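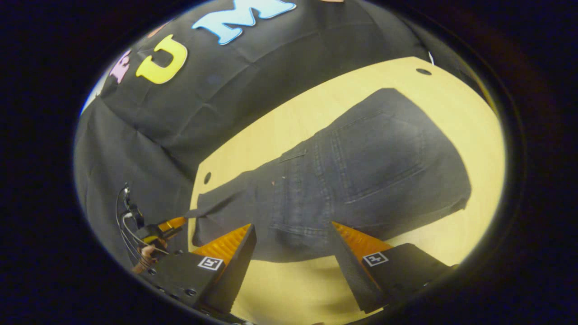
Ticket 2265: Letters fall off display after it is hung
Opened by: Trinidad Olivares, Wendstead branch
Assigned to: Pui-shan Lo
Opened: 19/10/2022
Status: Closed

Problem as reported
The reading corner display has colored letters on black cloth. We stuck them on with the Turnano spray adhesive from the supply closet. They hold while the cloth is flat on the table. Once it goes up on the wall, the first ones let go overnight and more follow by the next afternoon. I have pressed them back twice. The second time they lasted less than the first. We need the display to stay up until May.

Already tried by branch
– Pressed letters back by hand
– Second coat of spray on the backs only
– Moved the display away from the heating vent

Reply 1, Pui-shan Lo
Please send me the lot number on the can and tell me how long you waited between spraying and pressing. Also, has the cloth been washed?

Reply 2, Trinidad Olivares
Lot 113. We pressed right away. The cloth is new, straight out of the bag, not washed. It sheds a bit – my sleeves were covered in lint when we hung it.

Reply 3, Pui-shan Lo
Thanks. Lot 113 is not on our list of bad cans, so I don't think the spray is at fault. I would look at the lint first. New cloth often has loose fiber and finish on it, and the glue grabs that instead of the weave. Please test one letter before redoing all of them:

1. Wash a corner piece of the same cloth in warm water, no softener. Dry it fully.
2. Go over it with a lint roller until the sheet comes up clean.
3. Spray the back of the letter and the cloth. Leave both for 17 minutes.
4. Press the letter down under a heavy book overnight.
5. Hang the piece on the wall for two days.

Do not put the old glue side back down without scraping it. It won't take.

Reply 4, Trinidad Olivares
Did the test with a spare letter. It stayed up both days and I had to pull hard to get it off. I also hung one on unwashed cloth with the same wait, and that one was on the floor the next morning.

Reply 5, Pui-shan Lo
Then it is the cloth. Wash the whole piece and start over. If you would rather skip the glue, Chow has hook dots, stock number 214, and Wivenby branch uses those on their board. They do leave marks when you take them off.

Reply 6, Trinidad Olivares
Washed it and redid everything with the spray. Up for a week now, nothing has dropped. One corner was lifting and I put a stitch in it. OK to close.

Closing note, Pui-shan Lo
Cause: lint and finish on new cloth, no waiting time before pressing. Added the wash step to the display sheet. Closed.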